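The Koubek white table — my go-to for the break corner
By Jozefína Pešek, April
574 views · 3 comments

I've been meaning to write up the Koubek for ages, as people keep asking me which table we ended up with. It's the plain white rectangular one, we sell it at Floranton for 133 euros, and I like it so much that I bought a second for my own kitchen!

What you get is a flat top with no fuss, big enough for a few drinks and somebody's snack and still room to lean your elbows (mine usually end up in the crumbs). The legs go on with the key in the box. Kamil Čierny from our shop put his together before his tea was cool enough to drink — I took a good bit longer, but I'd lost the key under the sofa.

Now the less lovely bit. White shows everything. You'll get grey smudges and little scuffs on it sooner than you'd like, and a damp cloth with a drop of washing-up liquid shifts most of mine. The scuffs I've stopped chasing. If that sort of thing drives you mad, have a look at the Astamard in oak, though it's 283 euros and a fair bit heavier to drag about.

Delivery is free if you're in town, and we'll carry it up the stairs if you ask nicely when you order.

Shared 12 times

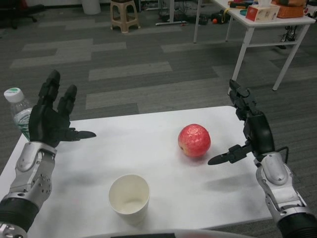 The white top with an apple, a paper cup and a bottle of water on it.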